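February 2024

Fletside unit faulted again at cycle 287. Left wrist overcurrent, then the gripper opened on its own while holding the tray. Same code as the run at 98. Takumi wants to blame the torque limit; I think the cable is chafing at the elbow, and the log shows encoder dropouts 18 ms before each trip - too early for a load problem. Begoña locked it out until the harness is changed. Went back to the hand demonstrations for tilt angles.

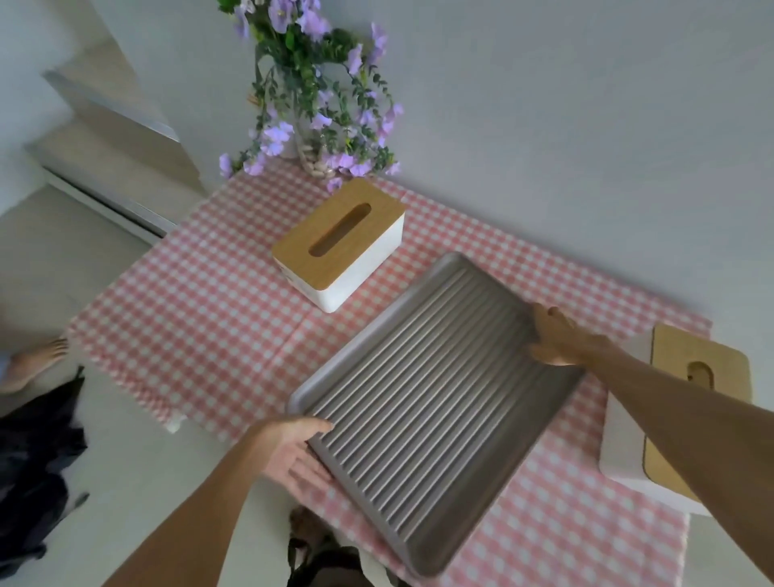

Ribbed tray, two-hand hold, tilted over the table.

Ask Wálter about spare harnesses.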